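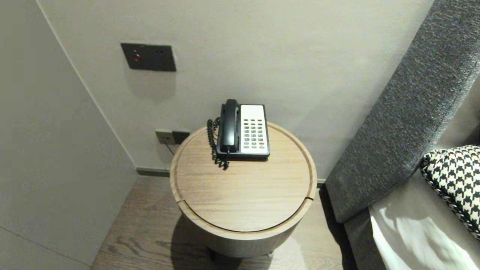
Wenceslao Ledesma richtet für Pallamness Hotelzimmer ein, und am Nachttisch hält er sich gern lange auf. Rund müsse er sein, sagt er, und aus hellem Holz. »An einer Ecke stößt man sich nachts das Knie.« Auch das Telefon mit Schnur bleibt. »Im November wollten 2 Häuser die Apparate abschaffen. Die Gäste an der Rezeption haben sich beschwert.«
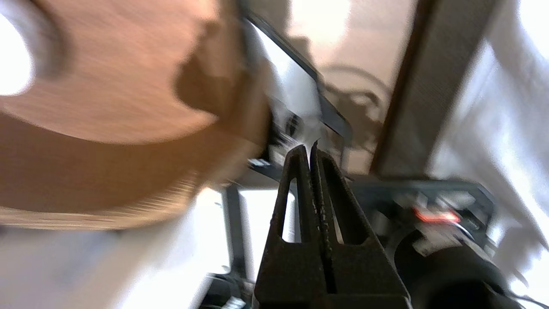
Bei der Maserung ist er weniger streng. Rund 560 Tische hat er bisher bestellt, keiner gleiche dem anderen. »Das Holz darf man sehen. Lackieren lasse ich es nicht.«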